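Service > Tickets > Spielküche > Geschlossene Vorgänge

Lesezeit: 3 Minuten

Zuletzt aktualisiert: 8. Oktober 2018

Ticket 1034: Spielküchen-Set Prallis, Teile fehlen oder passen nicht

Status: geschlossen
Priorität: normal
Artikel: Prallis Spielset Frühstück und Backen
Lieferung über: Merkent

1. Meldung

Das Set wurde für den Gruppenraum bestellt und vollständig auf dem Tisch ausgepackt. Beim Abgleich mit der Packliste gab es drei Probleme:

- Die Tür des Spielofens schließt nicht bündig. Sie bleibt oben einen Spalt offen.
- Auf der Packliste steht ein Korb mit Deckel, im Karton lag nur der Korb.
- Die Obststücke sind nicht nach Nummern sortierbar, die Tüten waren unbeschriftet.

Gewünscht wird ein Ersatz für die Ofentür und eine Auskunft zum Deckel. Eine komplette Rücksendung soll vermieden werden, das Set ist schon eingeplant.

2. Rückfrage Service

Bitte die Nummer auf der Unterseite des Ofens mitteilen. Bitte außerdem prüfen, ob das Scharnier auf beiden Seiten eingerastet ist. Bei der Auslieferung ist die Tür nur eingehängt, sie muss beim ersten Aufbau nach unten gedrückt werden, bis es klickt.

3. Antwort

Nummer auf der Unterseite: 273. Das linke Scharnier war eingerastet, das rechte nicht. Nach dem Eindrücken schließt die Tür besser, aber noch nicht ganz. Der Drehknopf daneben lässt sich normal bewegen.

4. Prüfung Ofentür

Geräte mit der Nummer 273 haben noch das ältere Scharnier. Dort liegt ab Werk manchmal ein Rest Kunststoff in der Führung. Vorgehen:

- Tür auf 50 Grad öffnen und gerade nach oben herausziehen.
- Führung rechts mit einem trockenen Pinsel reinigen, kein Öl verwenden.
- Überstehenden Grat mit dem Fingernagel abziehen. Kein Messer.
- Tür wieder einsetzen und beide Seiten gleichzeitig eindrücken.

Rückmeldung dazu: Rechts saß ein kleiner Span in der Führung. Die Tür schließt jetzt. Eine Ersatztür wird nicht benötigt.

5. Prüfung Korb und Deckel

Der Deckel gehört zur Ausführung Sugden und wurde seit Mai nicht mehr beigelegt. Die Packliste war noch die alte. Der Korb ist ohne Deckel vollständig. Merkent wurde gebeten, die Liste auszutauschen. Der Eintrag »Deckel, grün« kann gestrichen werden.

6. Zuordnung der Kleinteile

Die Teile wurden auf dem weißen Tisch ausgelegt und ohne die Tütennummern zugeordnet. Der blassgrüne Korb mit dem gelochten Boden steht links, der schwarze Ofen mit den silbernen Leisten rechts. Orangenscheibe und Erdbeere gehören zum Obst. Der runde blaue Teller zählt zum Geschirr.

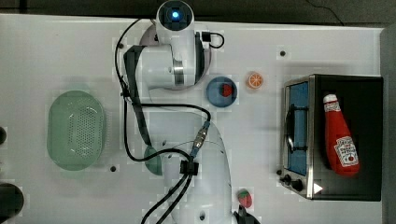 7. Abschluss

Für die Nachlieferung der Tütenaufkleber wurde Position 105 angelegt. Der Versand erfolgt als Brief, es entstehen keine Kosten. Die Aufkleber passen auch auf die Beutel der Reihe Kedia.

Offene Punkte: keine. Sollte die Ofentür wieder klemmen, bitte auf dieses Ticket antworten und kein neues anlegen.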